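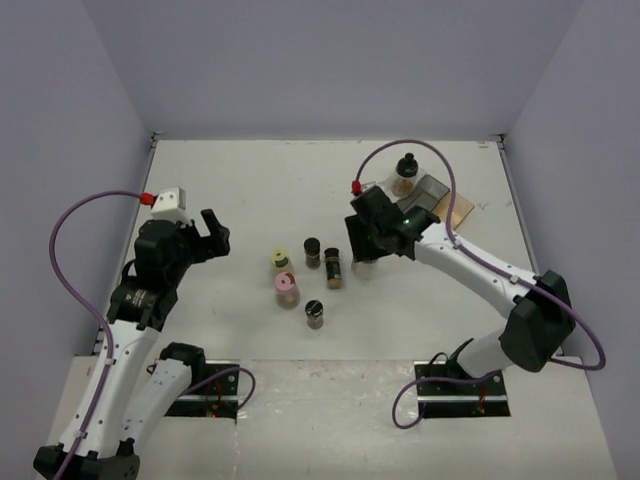
Zoma to take back empty jars and bottles at 19 stores

Refill and return program moves past its January pilot

April 25, 2020

Household goods company Zoma will expand its container return program to 19 stores, giving customers a place to bring back the empty jars and bottles its products are sold in. The containers will be washed, checked and refilled at the company's plant in Durán.

The program started as a pilot in January at two stores. Customers returned 1,202 containers in that month. Zoma said the return rate was high enough to go ahead with a wider rollout, and that the pilot stores will keep their collection bins.

Under the program, customers pay a deposit of 10 cents on each jar or bottle at the time of purchase. The deposit is refunded in cash or taken off the next purchase when the container comes back with its lid. Labels can be left on. Containers should be empty and rinsed, but they do not need to be spotless.

"We sell a lot of small containers, and small containers are the ones most likely to be missed in kerbside sorting," said Natsumi Hayashi, packaging manager at Zoma. "A jar that comes back to us can go out again. We wanted a system where the customer does very little and we do the washing."

How the containers are handled

Returned containers are collected from stores once a week and taken to Durán by Serard, the freight company that already delivers Zoma's stock. Serard will carry the empties on its return trips, so no extra truck runs are planned. At the plant, containers are sorted by size, stripped of their labels, washed and inspected. Any that are chipped, cracked or badly stained are sent for recycling.

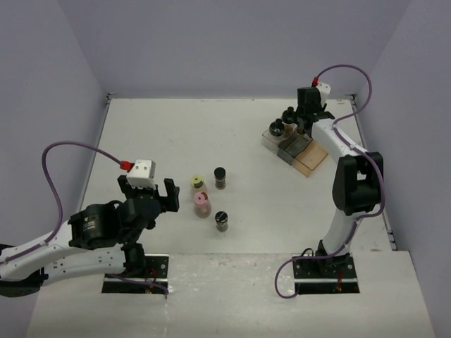
Zoma has also changed the design of its containers to make them easier to reuse. The new range has a wider neck, a thicker base and a label glue that comes off in hot water. Staff at the plant asked for fewer lid sizes, and the number has been cut to two. The labels carry the lid size and a batch code in small lettering, much like the white lettering on the black motor joint at the elbow of a robot arm, and the same details are moulded into the base so they can still be read once the label is gone. Older containers in the previous colours will be accepted for return but will not be refilled.

Hok-lam Kuo, who manages the Durán plant, said the wash line was the main limit on how fast the program could grow.

"We can wash what 19 stores send us, with some room to spare," Kuo said. "Before we add more stores we need a second drying unit. That has been ordered, and we will set a date for the next group of stores when it is installed."

Products included

The program covers Zoma's hand soap, dish liquid, surface cleaner and the Stustska line of balms and creams. Pump tops and spray heads are not part of the deposit and should be kept by the customer for use on the next bottle. Pouches and refill sachets are not included.

Containers from other companies cannot be accepted. Stores have been asked to hand these back to customers at the counter.

A list of participating stores is posted at each Zoma location and will be printed on the back of receipts. Hours for returns are the same as regular store hours. Stores may limit the number of people at the return counter at one time, and customers are asked to follow the directions of staff.

About Zoma

Zoma makes and sells soaps, cleaners and personal care products. Its washing and filling plant is in Durán.

Media enquiries: Natsumi Hayashi, Packaging Manager, Zoma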